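In Praise of the Bin With Everything In It

By the Plirgate Weekly opinion desk, August
Last updated 7:14 a.m.

Search Plirgate Weekly Enter keyword Go

I love a mixed bin. I mean the big, scuffed, deep-sided kind where a ball ends up beside a bottle and a toy, and I think we have been far too quick to give it up!

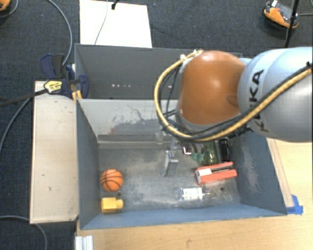

The fashion in storage runs the other way. My neighbors on Van Wyk Street own 121 small boxes between them (I asked, they were proud), each with its own label, and every one of those labels is a tiny decision somebody has to make again at bedtime. Where does half a toy truck go? Is a basketball "sports" or "round things"? A bin never asks. You pick the thing up, you let go of it, and the floor is clear.

And the metal ones get better with age. Paint wears off, the bottom goes cloudy with scratches, and after a few years you stop worrying about it completely. I bought mine at the Hundia salvage yard for 14 dollars and it has outlasted two sofas. A plastic tub from the same summer split down the side before Halloween.

People tell me you can never find anything in a bin like that. Well, you can if you leave some floor showing! That is my one rule. Seven or eight things spread out at the bottom, with bare space between them, and a quick look over the side gives you the lot. Pile it to the rim and yes, you'll be digging for the red box until dinner. The trouble there is the pile, and I'd say the same about any drawer or closet in the house.

The Puta Road swap shop had 1,106 items come through its doors last year, and they still sort out of open bins. Kids lean right in. So do their grandparents, and they come up with something they hadn't gone looking for, which never once happened to me with a labeled box.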